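Lists Archive Threads Authors Attachments Help
Search this list

Subject: Re: Power strips at the desks and shared tables

Dear colleagues,

Thank you for the replies received on the draft guidance for power strips at the Greltus site. The question below was raised by more than one department, and I am answering it on the list so that the same wording reaches everyone.

> The draft says that strips should be "switched off when not in use."
> Our tables in the Zondasberg wing have strips with a main button and
> also separate switches along the top. Does the rule refer to the main
> button or to the separate ones? Staff would also like to know whether
> a strip may stay on the tabletop or has to go back under the desk.
> We would be grateful for an answer before the May inspection.
>
> Drirkeck Facilities Desk

The rule refers to the main button. At the end of the working day, the main button is to be pressed and the indicator light checked. A strip whose light is still on is considered to be in use and will be recorded as such during the evening round. The separate switches may be left in whatever position suits the people at the table.

A strip may stay on the tabletop during working hours, provided that its own cord does not cross a walkway and is not pinched under furniture. It does not have to be returned to the space under the desk each night. Strips must not be plugged into other strips, and no strip is to be fastened to a table with tape. Departments that need a permanent outlet at table height should submit Form 459 to the Reddy building office, which will arrange for an electrician to visit.

The current inventory lists 49 strips in the Zondasberg wing. Of these, 12 have no inventory label. Please do not apply labels from other equipment to them. New labels will be issued by Room 1019, and each department will be asked to sign for its own.

Plugs should be pushed fully into the outlet. Where an angled plug is used, please turn the strip or choose another outlet so that the cord is not bent sharply as it leaves the plug. Cords that show cuts, flattened sections or discoloration are to be taken out of service and delivered to the same room with a note of the table they came from.

Strip with a main power button and a row of rocker switches, on the tabletop: 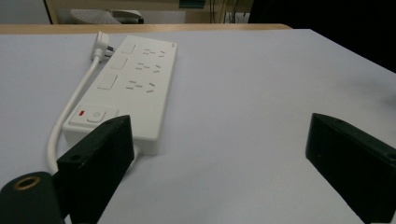
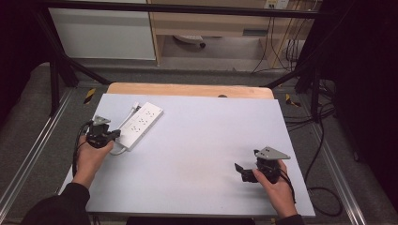
Departments that keep their own purchasing records are asked to compare them with the inventory and report any difference to me directly. Replacement strips will be issued only against a returned one. Personal strips brought from home are not covered by this guidance and may not be used in either building.

Further comments on the draft may be sent to the list until noon on the last working day of the month. The final text will then be posted in the archive under the same subject line.

Respectfully,

Elango Gowda
Building Services, Greltus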